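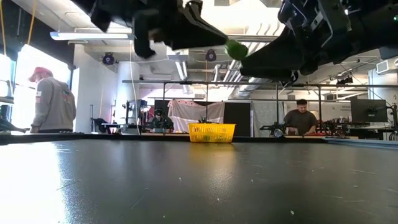
Nemthorpe open day, quick notes before I forget the lot

Got there just after 10, parking already chockers, ended up on the grass behind the old cannery. Free entry but you had to sign in, my sticker said visitor 723. Went mainly for the water side of things and the community garden, had the kids for the morning so didn't see everything.

First stop the treatment shed. Marlina Yeoh took our group through, 26 of us, bit of a squeeze on the walkway. Settling tanks, then sand filters, then UV. Smell nowhere near as bad as expected. She was good on the boring questions, eg. where the sludge goes (composted, then out to the canola farms past Dauda). Someone kept asking about rates. She kept politely pointing him at the council tent.

Sausage sizzle next. Long queue, onions ran out at 11.30. Coffee van much better, flat white and a decent lamington, no complaints.

Garden was the highlight for me. Irfan Pillai runs the seed library and talked tomatoes for half an hour without drawing breath. Tips I scribbled down:
- don't plant out before the soil warms up, September is too early down our way
- crushed eggshell does nothing for snails, go out with a torch
- his favourite for small yards is a yellow cherry he gets from Yanti Chin, no name, just "Yanti's"

Came home with four seedlings and a bag of worm castings. One seedling already squashed under a school bag.

Missed the heritage talk in the hall, Kamarul Halim on the cannery years. Heard the end of it through the door, somthing about 1181 cases in one shift and a very cranky foreman. Slides going up on the Nemthorpe page apparently. Will chase.

Shuttle bus back to the gate was a mess. One bus, the driver didn't know about the second stop, so half of us walked it. Bring a hat, no shade on that road at all. Dunnies clean, bubblers working, plenty of bins.

Would go agian next year, earlier, without the pram. If anyone grabbed the handout on grey water hoses can you scan it for me, I left mine on the sausage table.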